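Site visit: Lekley toy kitchenware open day

The Lekley open day ran for one morning in March. Entry was by the side gate, and visitors were sent through in groups of 6. The route covered the moulding hall, the colour store, the packing line and the sample room.

The moulding hall holds two generations of equipment. The older Tirska line still makes cups and bowls; plates and baskets have moved to the newer cell. Rated output is 3,000 pieces a shift. The board by the door showed 3,510 for the previous one, and our guide put the difference down to a long run in a single colour. A colour change means purging the barrel, and the purged plastic goes to regrind.

The colour store was the most useful stop for me. Pigment is kept as pellets in sealed tubs and dosed by weight. The pastel greens and purples are harder to hold than the reds, and a sample of each batch is checked against a reference chip under a grey hood. Chips are replaced yearly.

Packing is manual. Sets are filled to a card and weighed, and any box outside tolerance is opened again. Cartons come flat from Pakix. I asked about cardboard inserts and was told they had been dropped to save on freight.

The sample room came last. Play food and tableware were out on the white tables. 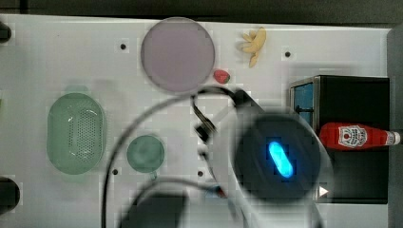
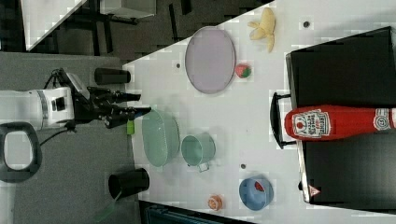 Pieces are judged on edge finish, stability and how easily a small hand can lift them. The handle on the cup has been through 11 revisions, mostly to the inside radius. The Mabuza range will use the same cup in a heavier wall, with no change to the outside shape.

Parking is limited and the moulding hall is loud. Ear plugs are at the front desk, but closed shoes are your own responsibility.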